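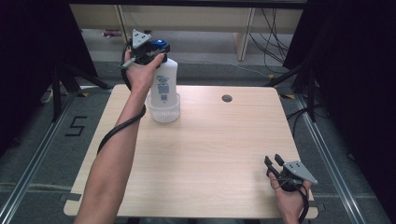
Spray bottle in a clear cup on a wooden tabletop.

Game Systems, Unit 2: Resource loops and difficulty
Handout, revised 11/03/2019

1. Terms

A resource is any quantity the game stores and the player can change. A source adds to it, a sink removes it, and a converter does both. A loop exists when the output of one action pays for the next run of the same action.

A loop is positive if having more of the resource makes it easier to get more. It is negative if having more makes it harder. Most strategy games use both. Positive loops end a match; negative loops keep it open.

2. Worked case: Brulberg

Brulberg is the mining game used in the January lab. The player starts with 2000 credits. A drill costs 33 credits and its output is sold once per turn. In the first build there was no upkeep, so the best play was to buy drills every turn and ignore the map. Test runs from that build all had the same shape: a slow start, a steep climb, and a long stretch with no decisions in it.

The second build added upkeep that rises with the number of drills owned. The opening did not change. The climb flattened, and the best single run closed at 2588 credits. Players began selling drills near the end, a move the first build never rewarded.
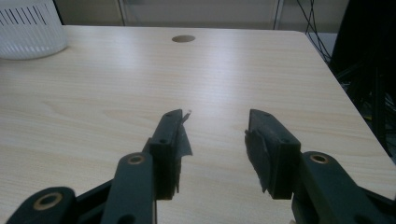

Note that upkeep is a sink tied to the stock of drills, while the purchase price is a sink tied to the action of buying. Changing the price moves the start of the curve. Changing upkeep moves the end. Do not adjust both in the same build.

3. Spreadsheet model

Use the Nelteo template. One row per turn, one column per resource, constants on a separate sheet. Random events stay off until the fixed version balances.

4. Exercise

Model the trading rules from the Tekwood board game. Mark each loop as positive or negative, then change one constant and plot both curves on the same axes.

Reading: Zieliński course pack, section on feedback. Skip the appendix.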